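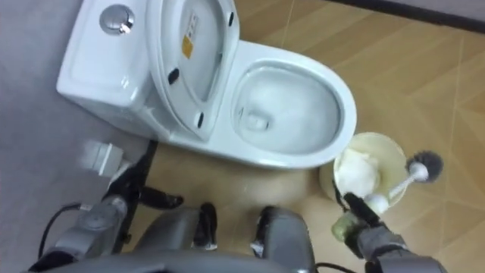
One-piece toilet with a round chrome flush button, lid raised, on beige floor tiles.

Mon 18 November
By the Enirari press office

Enirari finishes first stage of bathroom works at Vadina

Enirari, the bathroom fitting and upkeep firm, has finished the first stage of its works at the Vadina rented homes, with 275 new toilets now in place and the old ones taken away. A second stage, covering a further 148 bathrooms, starts in December.

The works were ordered by Rebane, which owns and lets the Vadina homes, after a survey of every bathroom on the estate. The survey looked at 998 bathrooms in all. It noted the age of the toilet, the state of the floor, whether the stop valve could be reached and turned, and how much trouble the tenant had keeping the room clean. Most bathrooms needed no work, or only small repairs such as a new fill valve or a fresh line of sealant. The rest were put into two groups, and the first of those is now done.

All of the new toilets are of the one-piece kind, with the tank and the bowl made as a single piece. The older toilets at Vadina were made in two parts, with the tank bolted on behind the bowl and a rubber gasket between them. In the survey, that joint was the part tenants complained of most. Dust and limescale gathered in the gap, a cloth would not go into it, and when the gasket aged it let water through on to the floor. A leak of that sort is slow, and in several homes it had gone unseen until the flooring had to be lifted.

"We asked people what they disliked about their toilet and a lot of them said the same thing, which was the bit at the back you can't get at," said a spokesperson for Enirari. "On the new ones you can wipe from the top of the tank down to the floor. It is not a very exciting thing to say about a toilet but it was the main thing we were asked for."

The tank has a flat lid with rounded edges and is flushed by a round chrome push button on top. Rebane chose a button over a side lever after trying both in a small number of homes. Levers had been a common cause of call-outs, mostly for loose or snapped arms inside the tank. The tank lid lifts off for repairs, and the fill valve and flush valve are standard parts which Enirari's vans already carry.

The bowl is long and oval with a broad rim. Before settling on this shape, Rebane measured a set of the smaller Vadina bathrooms to check that the door would still open fully and that there was room for the knees. In a handful of homes it would not fit, and those have been moved to the second stage, where a shorter bowl will be used.

Floors

In homes where the old flooring had to come up, the toilet was taken out first and the new floor laid before the new toilet went in. Tenants could choose between a plain grey tile and a beige tile with a pattern like wood grain. The beige was picked far more often. Both are large tiles, so that there are fewer grout lines to scrub around the base of the toilet.

Where the floor was sound it was left alone. The base of the new toilet is not the same shape as that of the old one, and in some bathrooms this left a mark or a strip of bare floor showing. Enirari has filled and sealed these strips. Tenants who are not happy with how the join looks can ask for it to be done again and there is no charge.

How the work was done

Each bathroom without floor work was finished in a single visit. Fitters turned off the water, drained and removed the old toilet, cleaned the outlet, set the new toilet, joined the pipes and sealed the base. The sealant needs to be left overnight before the floor around it is washed, and a card saying so was left in each home.

Bathrooms with floor work took two or three days. Tenants in homes with only one toilet were offered the use of an empty home in the same building for that time, and keys were handed out the evening before. Enirari has changed one thing after comments from tenants in the early weeks: fitters now ring before they arrive on each day of the job and not only on the first.

Work was not without delays. One delivery came with tank lids that did not match the tanks, and the whole load had to go back. This held up two buildings. Tenants in those buildings were written to at the time and their visits were rebooked. Enirari is sorry for the trouble this caused.

What happened to the old toilets

The old toilets were collected by Nosteck, which sorts and crushes used porcelain for use under paths and hard standing. Seats, hinges and metal parts were taken off first and sorted on their own. Toilets in good order were not passed on for reuse, as most had worn outlets or cracks in the glaze. Nosteck will collect in the second stage as well.

Tenants are asked not to put old seats or lids out with household rubbish. If one was left behind after the visit, the Enirari office can arrange for it to be picked up.

Looking after the new toilet

Each home has been given a single printed sheet on cleaning. The main points are repeated here for tenants who have mislaid theirs.

Wash the outside with warm water and a little washing-up liquid, and dry it with a soft cloth. The same will do for the lid, which is plastic and marks easily if it is scrubbed with powder or a rough pad. The flush button should be wiped with a damp cloth only. Limescale cleaner takes the shine off chrome, and if it runs down into the ring around the button it can make the button stick.

For the bowl, any ordinary toilet cleaner may be used as long as it is flushed away within the time given on the bottle. Bleach and limescale cleaner must never be used together. Blocks that sit inside the tank should not be used. They break up, and the pieces lodge under the flush valve so that water runs into the bowl all day.

There are small rubber pads on the underside of the lid. They should be left on. If one comes off, the office will send another by post. Please do not stand or lean on the lid when it is down.

A new toilet may move very slightly in the first weeks as the sealant beds in. If it rocks, or if there is water on the floor at the base, tenants should report it the same day and put a towel down until a fitter comes. Fitters would sooner be called out for nothing than find a wet floor a month later.

Second stage

The second stage starts in December and takes in 148 bathrooms. Letters with a proposed date will go out to these tenants two weeks before the visit. Dates can be changed once by phone or by returning the slip at the foot of the letter. No work will be booked for the week of the public holidays, though fitters will be on call for leaks and blockages as usual.

Before the visit, tenants are asked to clear the floor of the bathroom, take down anything stored on top of the tank and move mats and bins into another room. Anyone who cannot do this should say so when the date is agreed and the fitters will see to it. Pets should be kept in a room with the door shut, as the front door will be opened and closed many times.

Tenants who need a higher toilet, grab rails or more room at one side should tell the office as soon as their letter comes. The raised model takes longer to order and the rails have to be fixed to a sound wall, which may mean an extra visit to check what is behind the tiles.

"The first stage taught us a few things about timing and about telling people what is going on," said a spokesperson for Rebane. "We have put those into the plan for the second stage. Rents are not going up to pay for this work. It comes out of the repairs budget for the year."

Homes that were surveyed but are not in either stage will be looked at again when they next become empty, or sooner if the tenant reports a fault.

About the firms

Enirari fits and repairs bathrooms in rented homes, care homes and small hotels. In the last year its fitters made 1,633 visits, counting both planned work and call-outs. Rebane owns and lets homes, including those at Vadina. Nosteck collects and recycles porcelain, tile and rubble from building work.

Tenants with questions about a visit should ring the number on their letter. Press questions should go to the Enirari press office, which can also supply the survey form and the cleaning sheet on request.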